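Eltell Nel two-arm bench station: notes from the Prudusley open day

Reviewed by Annatjie Nkosi

We run a small returns and refurbishment unit, mostly footwear and bags, and for the past year we have been asked by suppliers to look at robot arms. I have turned most of them down because the demonstrations are films. Eltell's open day at Prudusley was different in that you could stand next to the machine and ask for it to be run again, so I went, and took Judit Pálfi from our sorting team with me. She handles more shoes in a morning than I do in a month.

Nel is a bench station with two arms. It does light handling: picking things up, turning them over, putting them somewhere. Eltell were showing it on one job, which was tidying slides on to a small rack. I was there from ten in the morning until they started packing up at four, with a break for soup.

What you get

The station is a tabletop with rails down both sides, and an arm mounted on each side. The arms reach in over the table from left and right, so the front and back stay open and you can put a rack or a tote at the back. The grippers have two fingers each. Cables run along the links, and there is some slack near the grippers which loops out further than I would like on a job where straps and laces are about. Hafiz Teoh, who was running the station, said the loops can be tied closer at the cost of some wrist movement. I would have liked to see it done that way.

The table they use is a plain wooden one and the rack is the sort you would put in a hallway. I took that as a good sign. A lot of suppliers bring a custom fixture that holds the item exactly where the arm expects it, and then you find the fixture is most of the price.

Setting up took Hafiz longer than the leaflet suggests. The leaflet says 60 minutes from crate to first movement. He told us the rails and mounting plates go on in less than that, and then there is the aligning of the two arms with each other, and he would allow a full afternoon for someone new to it.

The job

Slides are harder than trainers. The strap gives the gripper something to hold, but it bends, and the sole swings underneath once it is off the table. They also land any way up. Hafiz used black pairs and a pink pair, mixed, and between runs he scattered them by hand without much care, which was fair. Twice he let Judit scatter them and she was less kind than he was.

The pink pair gave the least trouble all day. Hafiz put this down to the colour standing out from the wood and from the other shoes. The black ones caused most of the hesitation, especially where one was close to the dark frame of the rack or lying underneath an arm. The arms slow down noticeably when that happens, and you can end up waiting on one shoe for as long as the rest took together.

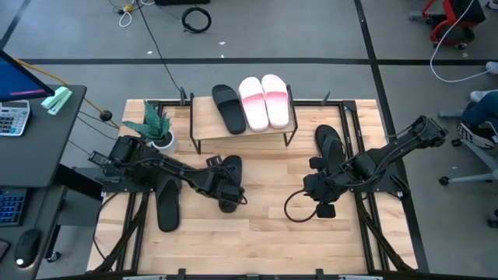

How it did

I kept a tally over the late morning, since I was standing there anyway. Over 24 runs, it finished 19 with every shoe on the rack and facing the same way. In 3 of the others a shoe was on the rack but crooked enough that I would have sent it back. In the remaining two Hafiz stopped it, once because a slide had been pushed under the rack where neither gripper could get a sensible hold of it, and once because the two arms had both gone for the same shoe and were waiting on each other. He cleared that one from the keyboard without touching the arms.

A full run took about 106 seconds. Judit did the same job by hand in well under a quarter of that, while talking. Eltell don't pretend otherwise and I was glad they didn't try to sell it to us on speed.

Where the left and right arms share a job, Nel is good. If a slide was upside down, one arm would pick it up by the edge of the sole and the other would take it by the strap, and it came out the right way round. I asked for that to be repeated more than anything else. It worked on nearly every try, and the handover was gentle — no dragging, no marks on the soles that I could find when I looked at them afterwards.

Where it is weak is in leaving things alone. There was a potted plant at the back corner of the table, next to the rack. The left arm works fairly close to it. It never knocked the pot over while we watched, but it brushed the leaves a few times on its way past. Leaves don't matter. A stack of open boxes in that position would.

Noise and heat

Quiet enough to talk over. The arms make a low whine when they reverse, and a click from the grippers when they open fully. I put my hand on one of the bases after lunch, with permission, and it was warm.

The room itself was noisier than the station. It has a bare ceiling with the ducts and pipes showing and a lot of strip lights, and other people were working at benches nearby. I asked whether the lighting had been chosen to help the cameras. Hafiz said no, and turned off the nearest row for two runs so we could see. It managed, though one of the crooked shoes in my tally came from that pair of runs, so I would want to test it properly in our own building, where the light is poor by the loading door.

Getting down to table height

One tip for anyone going to one of these. Crouch, and look along the table from the front. From above you see a tidy plan of where everything is and it all looks easy. From low down you see what the gripper has to deal with: how little gap there is under a strap, how one shoe stands in front of another, and how far down the fingers have to come before they close. Judit spotted from there that the fingers come in at a slant when the strap is turned away, and that this was the cause of most of the dropped ones.

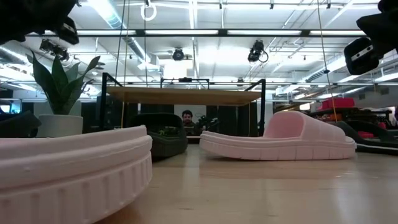

Prudusley, October

I went back without Judit for a second, shorter session, as Eltell had offered to run the station on items we brought ourselves. Necati Toprak was on the controls this time. I took a bag of children's sandals, two pairs of slippers with felt soles, and some flat shoes with a thin bow on the toe.

The sandals went well after Necati had shown it a few by hand. The felt slippers went well straight away, which surprised me, as they are floppy. The flat shoes did not. There is no strap to take hold of and the fingers kept closing on the bow. One bow came off. Necati offered to pay for the shoes and I said there was no need, they were returns already.

He was open about how much teaching each new item needs. For something close to what it has seen, an hour or so. For something like the flat shoes, he would want a couple of days and might suggest a different finger shape. Itberg, who handle orders and repairs, sell three types of finger and will make others, but I couldn't get a price for a custom set. Chiamaka Babalola at Itberg has said she will send one and I will add it when it comes.

Other points from the second visit, in no order:

The stop button is a decent size and on a lead, so you can have it in your hand.

You can change a gripper finger with one hex key. I did it myself in a few minutes, badly, and it still worked.

The manual is clear up to the section on the rails and then becomes very thin.

There is no cover or guard as standard. Our insurer will want one and I would expect yours to as well. Ask for that in the quote.

After a stop it starts the whole job again from looking at the table, which is safe but slow if it had one shoe left to do.

Would we buy it

Not for the main sorting line. It is too slow and the mix of shoes changes too often. I am more interested in using it at the end of the day, when we have a table of cleaned pairs that only need to be set out on racks for the morning and no one left to do it. A slow machine is fine for that, and the shoes would be ones it had already been shown.

I have asked for a month's trial on our own bench. Judit wants the cable loops tied back and the plant left in Prudusley.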